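My skin and October have never gotten along, and every year I act surprised about it! One morning it's fine, the next my cheeks feel tight before I've even had coffee and my foundation is clinging to patches I didn't know I had. So this year I started early and swapped out almost everything on my bathroom shelf, and I'm so happy with how it's going that I have to tell you about it.

First up, the Vivumance oat cleansing balm. I resisted balms for years (I hated that greasy film my old one left behind) but this one goes milky the second you add water and rinses off in a couple of splashes. It takes off my mascara too, even the tubing kind. The scent is very faint, sort of like warm cereal. I paid $47 for the big jar, and yes, I winced, but I've been into it every night for weeks and there's barely a dent.

After that I pat on the Sirko rice toner while my face is still damp. My friend I-seul Cha got me doing this in layers, three thin ones with my hands, no cotton pads, and wow. The first time I tried it I kept touching my own face on the bus. If you're oily you could probably stop at one layer. I'm dry as toast, so three it is, and sometimes a fourth on my chin.

Now the one I'm truly obsessed with: the Malis night cream. It comes in a squat little tub and looks way too thick, almost like frosting, but warm it between your fingers first and press it in and it just melts. I wake up looking like I slept! The flaky bit beside my nose was gone after 7 nights. I did get one small bump on my forehead in the first week, which may have been the cream or may have been the pizza. I've kept it off my forehead since then and all is calm.

The only miss was the Jukum lip mask. The color in the pot is gorgeous, a sheer raspberry, and it feels lovely for about ten minutes, and then it slides right off onto the pillowcase. Antonina swears by it, so maybe it's my lips. I've gone back to plain old ointment at night and I wear the Jukum in the daytime as a gloss, where it does look really pretty over a brownish liner.
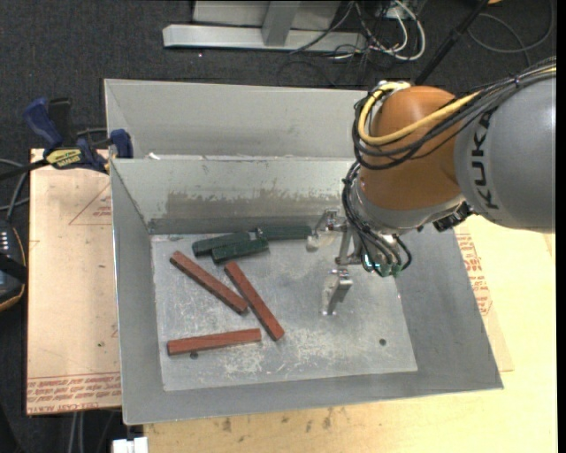
Can you wear the Malis cream in the morning under makeup?

I'd save it for night. I tried it under my usual foundation and everything had slipped around my nose by lunch, even with powder. If your skin is super dry, a tiny bit just on the cheeks works well, but give it a good fifteen minutes to sink in before you put anything on top.

Next time I want to do hands, because mine are already cracking at the knuckles and I have two new creams to try from Melaniia's swap box (she always packs the best stuff!). I also finally opened that berry blush I've been hoarding since spring, and it's so much softer on than it looks in the pan. Swatches soon, as soon as I get a morning with decent light.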